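Doing without a dishwasher

2026-03-15

The dishwasher quit in October and I still haven't replaced it. The repair shop, Yazıcı, wanted $172 to come out and look at it, parts not included. I told them I'd think it over. I've been washing by hand for five months now and I have some notes.

It takes me 22 minutes after dinner if I start right away. If I let things sit until morning it takes longer and I'm grumpy about it. Bülent, my neighbor, says to fill one big pot with hot soapy water and use it instead of the sink. I tried it. The water goes gray fast, but my gas bill was a little lower in January, so maybe he's right.

Glasses go first, then silverware, then plates, then anything greasy. My mother did it in that order and I used to think it was just her being fussy.

I also own too many dishes. I packed up half the plates and most of the mugs and put them in the basement. I haven't gone down to get any of them.

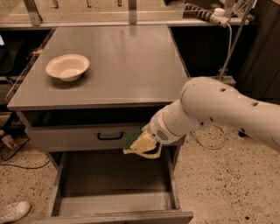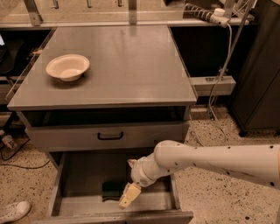
Sponges are the part I still haven't settled. I was going through one a week and they smelled by the fourth day. Now I wring mine out hard and stand it on its edge by the window, and I get close to two weeks. I tried a brush too. It's good on pans and useless on forks.

My hands got bad over the winter. I bought rubber gloves, hated them, and went back to hand cream before bed.

Tuncay Avcı at work has a new dishwasher, just under $1,000 installed, and he says I'm being stubborn. Could be. The old one is still under the counter, and I keep the baking sheets in it. They fit better there than they ever did in the cabinet over the stove.

I'll look at prices again in the summer when my sister and the kids come to stay.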